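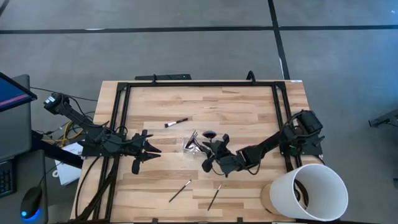 Last updated 26/11/2025. Please read this before writing to us. We answer every message, but we answer the ones covered below in a slightly tired tone.

# Merarari two-arm bench kit: your questions

## What do I get for my money?

Two arms, two grippers, the metal frame that marks out the work area, the cables and a printed guide. The full kit is £3954 including VAT. The Dotetti software comes with it and doesn't expire, stop working or ask you to upgrade to a happier plan.

## Is the table included?

No. People ask this more than anything else. You need a flat, solid top that won't wobble when both arms move at once. A wooden one is fine. A folding one from the garage is fine for about as long as it takes to switch on.

## Can I buy just one arm?

Yes, for £1926. A good many customers then buy the second one in December, when they have been kind to themselves. It fits the same frame, and you won't need to reinstall anything.

## What can it pick up?

Small, light things you'd find in a drawer: brushes, pens, little packets, plastic cups. Each gripper has two fingers, so if you could manage it with finger and thumb in a thick glove, it's worth a go.

Slim handles lying flat are harder than they look. Start with something chunkier and work down to the make-up brushes once you've got your confidence. Clear packaging is harder still, as a camera tends to see whatever is behind it. Cups roll. We have no fix for this.

## Will it tidy my desk?

It will move things on your desk. Whether the result is tidy is between you and whoever set the task up.

## How do I teach it a job?

Guide the arms through the job yourself, save the run in Dotetti, then do it again with the objects in different places. Then again. The guide suggests 98 runs for a simple sorting job, and customers who stop at ten write to us asking why the arm is reaching for a brush that was there yesterday.

## Does it need a special computer?

Any fairly recent desktop will do for recording and playback. Training is slower without a decent graphics card. If yours hasn't got one, leave it on overnight and try not to check.

## What about all the cables?

There are a lot of them. Leave slack at every joint, keep them out of the work area and don't tie them down tightly, however much it bothers you. A short cable will find the one pose you didn't test.

## Is it safe around children and pets?

It's a workshop tool, so no. The arms aren't strong, but they aren't looking at the cat either. Keep hands and tails outside the frame while the power is on.

## How does it compare with the Saxena set?

Saxena's arms reach further and cost more. Ours are easier to mend, and we sell every part separately. If you need to lift a full kettle, buy theirs.

## Something has snapped. Now what?

Spare gripper fingers are stocked under part number 882. Switch off, undo the two screws, swap the finger and run the homing routine before anything else. Joint motors are covered for two years unless you've painted them. (One customer had.)

## Where do you deliver?

Anywhere in the UK, from our Gikholm warehouse. Orders placed after the middle of December go out in the new year. Keep the box, as returns have to come back in it.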